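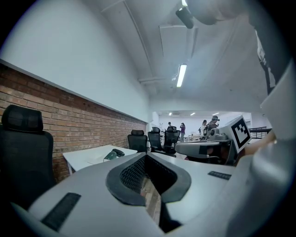

Slide 1: Both hand grippers, with the marker cube on the end of the second one

Hello, thanks for having me. My name's Colin Hebden, I'm a member at the Idwood workshop and I've spent far too many evenings on a thing called Drulex. (Wait for the mic to be turned up. It's always too low in Brelwood.)

Leave slide 1 up for this whole first bit.

So, Drulex is a pair of grippers you hold in your hands. You pick things up with them, the computer keeps track of how you moved, and later on an arm has a go at copying you. The arm is the dear bit, so I left it till last and started with the grippers!

Point at the cube. The black and white pattern is how the software knows where that gripper is and which way it's facing. My first go was on shiny paper and it was hopeless under strip lights, I'd get half a second of tracking and then nothing at all. Matt paper, plain white border, glued down flat with no bubbles. If you take one thing home tonight, take the matt paper. Leave the white border on as well, I trimmed mine off to look neat and lost a whole evening wondering what I'd broken.

Ask who's used printed markers before. If lots of hands, skip the next paragraph.

You print the square, you measure the square with a proper ruler, and you tell the software the size you measured. Don't trust the size you asked the printer for. Mine came out small and every distance was off by the same amount, so I went hunting for a bug in my sums and it was a tick box in the print window.

Grip. You can see black ribbed strips on the pale body of the near one. I like a ribbed strip on anything I'm going to be holding for a long session, smooth plastic gets tiring (mention the mug, they'll enjoy the mug).

Body shape. I'm on version 11 of the body now. Most of the changes are tiny, a corner rounded off here, a screw moved there. Version 4 was lovely to look at and you couldn't get the battery out. Innes is what I call the little control board, after the street I used to live on, and it sits on 14 wires that I really should have labelled.

Money. I've spent £402 so far, not counting the workshop fees, and I'd set myself a limit of 500. That leaves £98 and I haven't bought the arm motors, so the limit is going to have to move. Pause for the laugh, if there is one.

Where I've got to: recording works with one gripper and mostly works with two. When the cubes get turned away from the camera it loses them and has to find them again, and that's the job for November. I'd like to try a pattern on more sides.

If someone asks about the code: it's messy, but yes, you can have it. Give them the email, don't promise a date.

Questions, then pass the spare gripper round. Get it back before the tea break.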